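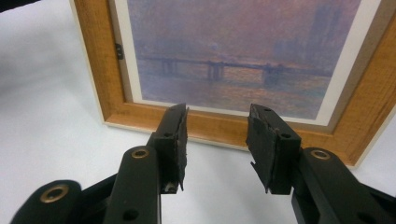

Ulen, 9 May 2024

2 comments | 5 shares

Framed print on the white table. Rest of this entry is hinges and humidity.

Started with the hinge strips from January. They have been hanging on the back wall since then, 19 in all, each one a piece of scrap printing paper held to an offcut of Pillay board by two tabs and a fishing weight clipped to the bottom edge. Half were done with our own wheat starch paste and the rest with Plindudent, the ready-mixed tub. One of the starch ones was spoilt at the start and I left it up anyway, marked with a cross.

None of the starch hinges has let go. Two of the Plindudent ones have slipped by a millimetre or so at the left tab. They haven't come off, just crept. Both were on the heavier paper and both were tabs I had torn with the grain going sideways, so I am not ready to blame the paste. The grain direction is pencilled on the back of every board, which I was glad of this morning.

Took four down and tried to release them. Starch: damp blotter, four minutes, tab lifts with the flat spatula and the paper underneath is clean once it has been swabbed. Plindudent: damp blotter, four minutes, nothing. Eight minutes, lifts at the edges but leaves a slightly shiny patch that you can see if you tilt it to the window. Swabbed it three times and it was still there when I stopped. The tub says reversible with water. I would call it slow. Fine for our own display stuff, not for anything a customer brings in, until someone gets it off cleanly.

Left the other 15 up. Please don't move the weights.

Humidity next. The Juduvex logger has now been in the paper store long enough to be worth reading. 1,659 readings came off it. The bulk of them sit where we want them, but there is a run of nights where it climbs past 70 per cent and stays there until the heating comes on. It happens on the nights after we have had the big sink in use. I think the door between is being left open to dry the floor. Propping the outside door instead would do the same job and keep it out of the store.

I also put the logger next to the old dial gauge on the shelf for the morning. The dial reads low, by some 5 points. It has a screw on the back for adjusting but I didn't touch it - I would like to see a second comparison on a dry day first. Until then ignore the dial and go by the logger.

Looked through the board stack while I was in there. The bottom sheets of the cream Pillay have a wave along the long edge. They were lying directly on the shelf with no slip sheet under them. Turned them over and put them under the glass crate to see if they relax. The white is flat. The black is flat but has picked up scuffs, and the top sheet is only good for cutting small.

Mitres. The left-hand ones are opening at the inside again. Checked the guillotine with the brass square and the left blade is a hair off 45. Slackened the fence, packed it with one thickness of masking tape, cut a test corner in the plain ash moulding, and it closed up. Then tried the wide moulding and it was still slightly open, so tape is not the answer for long. Blades probably want sending away. They were last done before the bench was moved.

Underpinning was all right once the corners were. Wedge at the back, wedge at the front, glue wiped before it skins. I had been putting the front wedge too close to the rebate on narrow mouldings and it showed through on one corner. Moved it out by the width of a pencil.

Glass. Cleaned three sheets with the spirit mix and three with plain warm water and a drop of soap. Side by side against black card I couldn't tell which was which. The spirit is quicker to dry and that is all I can say for it. The lint is coming from the cloths - the blue ones shed, even after a wash. The old cotton sheet torn into squares was better than either.

To do:

- second lot of Plindudent strips, grain running down this time, on the heavy paper only
- try a thinner starch mix, the last batch was lumpy and needed two passes through the sieve
- slip sheets under all the board, including the offcuts
- ring about the guillotine blades, ask how long they keep them
- keep the door to the paper store shut on sink days
- second reading of dial against logger
- more blotters, down to the last packet

Starch paste in the fridge is from this morning. Use it or throw it out by the weekend.

Shared 5 times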